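Talk notes – "A Hand on a Budget of Evenings"
Skirnport shared workshop, members' night, 22/09/2020

Slide 1 – title

Hi everybody, thanks for coming out. Say hello, check the back row can hear me, turn the fan off if they can't. I've got my notes on paper this time so if I look down a lot, sorry in advance!

Slide 2 – what I wanted

So I started this in March with a very small wish. I wanted a hand that could pick up a bolt off a tray and put it in a different tray. I'd been doing grippers for ages, the two-jaw kind, and they're great, they're cheap, you can fix one with a screwdriver and some patience. But every time I changed the part I had to change the jaws, and I have a shoebox full of printed jaws at home that I can't bring myself to throw out. (Hold up shoebox. Pass it around, get it back.)

The arm setup got called Movbridge because I typed it wrong in a folder name and never fixed it. The control code is Sostano. If I mix those two up tonight, shout.

Slide 3 – cables, cables, cables

Ask who here has had a cable snag on a moving joint. Wait for the groans.

My first go ran everything down the outside of the wrist with zip ties. It worked fine on the bench as long as the wrist stayed put, and then I rolled it and it ripped the plug clean off the board. Second go, I used a spiral wrap, which looked fantastic and was stiff as a broom handle. The wrist would get to where it was going and then sort of spring back a little. I spent two whole evenings thinking it was my tuning.

What I do now is leave a lot more slack than feels right, then roll the wrist by hand to both ends with the power off and watch the loop the whole time. Do it slow. Do it again after you tighten anything.

Slide 4 – the hand on the arm 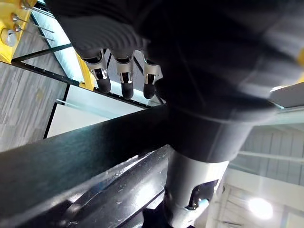 Slide 4: fingers pointing down, silver wrist segment underneath the hand, scuffed black beam across the corner.

Give them a second to look. Point out the silver joints on the fingers, and the slot in each one. Then go down to the wrist and show the cutout in the side, because I'm going to keep coming back to the wrist all night.

Talk about camera placement here. A view from this close is wonderful for fingertips and pretty terrible for everything else, since the hand takes up so much of the picture. I went back and forth on it for weeks. If you mount it further out you get more of the tray and a lot more wobble. I'd still go close and put a second camera on a tripod somewhere off to the side. Tripod camera is on slide 6, don't get ahead of yourself.

Also mention clearance. When you're planning moves, put every beam and rail near the arm into your model, even the ones you're sure you'll never get near. I left one out. You can guess.

Slide 5 – the glove test

Okay, this is my favorite part. Before I let the software close the fingers on anything hard, I had it close on a rolled-up gardening glove. It's soft, it's the right size, and when you get the force wrong it just squishes. I ran 2,000 closes on that glove over a long weekend with the logging on, and I got 26 faults. Most of them were one loose connector – the same one! – and once I'd reseated it things calmed down a whole lot.

The log plot is on the screen. The big clump on the left is the connector. The lonely one on the right I never did explain, so if anyone has a theory please come find me.

Slide 6 – picking the bolt

Play the clip from the tripod camera. Let it run, don't talk over it.

It took 3 rewrites of the approach move to get there. The version that stuck comes in high, pauses, then drops straight down. I'd been sneaking in sideways to save time and kept nudging the bolt across the tray like a shuffleboard puck. Going slower got me more bolts per hour, which I was a bit annoyed about.

Slide 7 – stuff I'd tell you over coffee

Label both ends of every cable. Put the stop button where your left hand lands without looking. Save your settings with a date in the name, Sostano will happily overwrite them and not say a word. Buy more M3 screws than you think.

Slide 8 – next

I want to try the Gebreyes trays, the shallow ones with the divided bottom, and see if the pick still holds up when there are 8 bolts in a pile and they're all touching. I suspect it won't. Sign-up sheet for the build nights is by the door.

Questions. Repeat each one into the mic. Get the shoebox back.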